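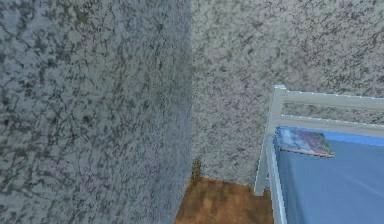 Emiko Nishimura nous a écrit que, sur son dernier chantier, la liste des réserves tenait dans trois cahiers, deux fils de messages et la mémoire du chef d'équipe, et qu'elle aimerait bien savoir comment font les autres au moment de la réception. Très bonne question, Emiko, et elle tombe à pic : on vient de boucler la levée des réserves de la résidence Plurnard avec le nouveau module de Lanance, et j'ai plein de choses à raconter !

Pour situer : Plurnard, c'est 18 logements répartis sur deux cages d'escalier, livrés en novembre, avec onze entreprises encore présentes le mois des opérations préalables. D'habitude, à ce stade, on fait le tour avec un plan papier et un stylo, on retape tout le soir, on envoie un tableau par courriel, et le plaquiste répond une semaine plus tard qu'il n'a pas la bonne version. Cette fois, on a saisi directement sur la tablette, pièce par pièce. Résultat : 601 réserves relevées, toutes localisées sur le plan, toutes attribuées à un lot. Oui, 601, ça fait beaucoup. Mais la moitié concernait des retouches de peinture et des réglages de quincaillerie, et quand on peut trier par corps d'état en deux secondes, le chiffre fait nettement moins peur.

Ce qui m'a vraiment emballée, c'est le double statut. L'entreprise passe sa réserve en « traitée », le maître d'œuvre la passe en « levée », et entre les deux elle reste orange sur le plan. Le lundi-mardi des relances par téléphone, terminé ! Chez Paquette, qui avait la menuiserie intérieure, le chef d'équipe ouvrait sa liste dès 7 heures, filtrait par étage et montait avec les bonnes pièces dans la caisse. Il m'a dit qu'il n'avait pas fait un seul aller-retour inutile au dépôt pendant la dernière quinzaine. Et comme les entreprises ne voient que leurs propres lots, on évite aussi les discussions sans fin sur qui a abîmé quoi (enfin, presque).

Tout n'est pas parfait pour autant. Hors connexion, dans les sous-sols, la synchronisation se fait parfois attendre et on a eu quelques doublons à nettoyer à la main. Les libellés préenregistrés sont trop vagues — « défaut d'aspect », pour un peintre, ça ne veut rien dire — et il faut prendre une matinée au départ pour écrire les siens. On l'a fait à deux avec Ayane Hoshino et on a bien ri en relisant nos anciennes listes. Dernier point : l'export PDF pour le maître d'ouvrage range les réserves par date de création. Pensez à cocher le tri par logement avant de lancer, sinon c'est illisible.

La suite arrive vite. Le chantier de Drurelthorpe passe sur le même module au printemps, et là on change d'échelle, avec nearly — pardon, je relis la fiche en anglais de l'éditeur — près de 2 000 points de contrôle prévus à l'autocontrôle avant même la première visite. Ayane prépare la bibliothèque de libellés par lot et la mettra dans le dossier partagé, rubrique « Réception ». Servez-vous, corrigez, complétez, surtout pour les lots techniques où on manque de vocabulaire précis.

Si vous voulez essayer sur une petite opération, commencez par un seul logement témoin et deux entreprises volontaires. Une heure de prise en main sur place suffit largement. Et envoyez-nous vos retours, même en vrac, même trois lignes depuis la base vie : on les reprendra dans la prochaine lettre, avec un point sur les comptes d'accès pour les sous-traitants de second rang, que plusieurs d'entre vous réclament.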